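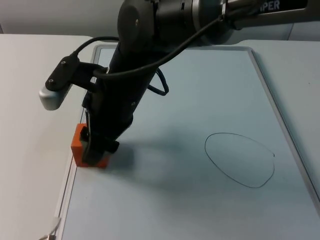
Brolness College keeps tuition at $174 a credit for another year

Jun 4, 2021

TILTHOLM - Students at Brolness College will pay the same tuition this fall as they did last year. The board of trustees voted to hold the rate at $174 per credit for residents and set aside a 2 percent increase that had been in the draft budget since winter.

The rate applies to all day, evening and online classes that carry credit. Short non-credit courses, which are priced one by one, are not covered by the vote.

College president Mekdes Negash told trustees that the increase would have brought in less money than first expected, as fall enrollment is still hard to predict. She said many students had their work hours cut over the past year and were signing up for fewer classes at a time.

"We would like them to take the extra class," Negash said. "If the price goes up in August, some of them will put it off again, and some of them won't come back to it."

The board also voted to end the $100 deposit charged to students who enroll in a payment plan. Under the new rules, a student can start a plan with the first monthly payment and no money down. Plans will still run for five months in the fall and must be paid off before spring registration opens.

Uriel Camacho was the only trustee to vote against the budget. He said he supported dropping the deposit but was worried about the Kahsay Building, where the roof over the second-floor classrooms needs to be replaced. The draft budget had put the money from the tuition increase toward that work.

"The roof does not get cheaper while we wait," Camacho said. "I would have been more comfortable with a small increase and a firm start date."

The roof project will now be paid for from reserves, with work on the worst section planned during winter break. The rest has been moved to a later budget year. Classes that normally meet on the second floor will stay there for the fall term.

Lab and materials fees were not part of the vote. Those fees are set by each department and will be posted with the fall schedule. Parking permits will also stay at the current price.

Trustees put off a decision on the Cerside evening center, which closed last year and has not reopened. The college leases the space, and the lease comes up for renewal next May. Negash said staff would return with a cost estimate and the results of a survey now being sent to former evening students. Until then, evening classes will be held on the Tiltholm campus or online.

Registration for returning students is already open. New students can apply through the college website or in person at the admissions office, which has gone back to its regular hours. Students who have already paid a plan deposit for the fall will have it credited to their account and do not need to file a request.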